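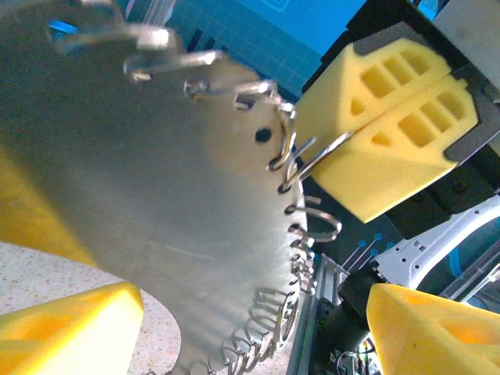 Gray sheet, edge with punched holes and metal rings.

Skolo: records of ringed sheet edges

Maintained by Prerer. Version notes are at the end of this file.

Summary

Skolo is a table of 2272 records on flexible sheets that carry loose metal rings in a line of punched holes. One record covers one hole at one moment: whether a ring is threaded through it, how the ring lies, and what it touches. The table was made for people who sort, hang, store or repair sheets of this kind and want a shared set of terms for the state of an edge. It holds no strength or wear measurements.

Files

records.csv – one row per hole per moment, 17 columns
terms.txt – definitions of every value used in the state and lie columns
sheets.csv – one row per sheet, joined on sheet_id
changes.txt – edits by month

All files are UTF-8 with Unix line endings. The comma is the separator. An empty cell means the value was not recorded. It does not mean "none".

Main columns in records.csv

sheet_id: key to sheets.csv
hole_no: counted from the end of the edge marked as start in sheets.csv
offset: in line, inward, outward
state: threaded, unthreaded, unclear
lie: flat, standing, pulled, stacked
contact: free, touching, linked
extra: any clip or other part on the ring
note: free text

Terms that cause trouble

Inward. A hole that stands apart from the main line, toward the middle of the sheet. It keeps its own hole_no and is never merged with the nearest hole in the line. An inward hole with no ring is entered as unthreaded in the same way as any other.

Pulled. The ring is held away from the edge, so that it shows its long side. A ring that has only slid outward and come to rest is flat. If the difference cannot be told, leave lie empty.

Stacked. Rings lie over one another like a loose spring. Enter every ring that can be traced back to its hole. The others go into a single row with hole_no blank and state set to unclear.

Extra. Enter "clip" for any small clip at the end of a ring and do not guess at the type. Version 1 had separate values for hook, snap and clip, and they were used so unevenly that they have been folded into one.

Ring shape is not a column. A round ring seen at an angle looks oval, and early rows that recorded "oval" could not be checked. Those entries were moved to note.

Laying out a sheet

Put the sheet on a flat surface with the ringed edge free. Let the curve of the sheet settle before the first row is entered. Work from the start end and do not straighten the rings, even where they bunch. If a ring slips out of its hole during the work, finish the row as it stood, then begin a new moment.

A light surface with a fine fleck is acceptable. Thin rings can be hard to tell from a coarse pattern, so avoid printed cloths and wood with strong grain. The value for the speckled beige surface in sheets.csv is "fleck_light".
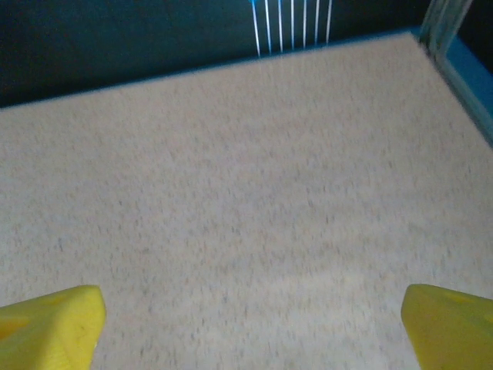
Mackenzie Sawatzky wrote that fleck_light should be split by grain size, as a small ring lying flat on it was harder to trace than the same ring standing on its side. The request is open. Until it is settled, put the grain in note as fine or coarse and leave the surface value alone.

Known problems

Stacked rings are undercounted. Where a bundle sits at the end of an edge, the lowest rings are often hidden, and the unclear row gives no number for them.

hole_no restarts at 1 after 60 in sheets from the Leclerc batch. Add 60 to the second run before joining. The script in Nistovex does this on import, but a plain spreadsheet will not.

Sheet finish is entered by eye. "Matte" and "dull metallic" overlap, and the same gray sheet has been given both. Do not group by finish.

Checks

The first 100 rows were entered twice by different people. Most disagreements were between flat and standing, and the wording in terms.txt was changed afterward. Later rows were entered once.

Changes

July: hook and snap folded into clip. Inward holes given their own numbers. Column ring_shape dropped.
June: sheets.csv split off from records.csv.

Corrections go to the Prerer list with the sheet_id and hole_no in the subject line. They are merged on Friday.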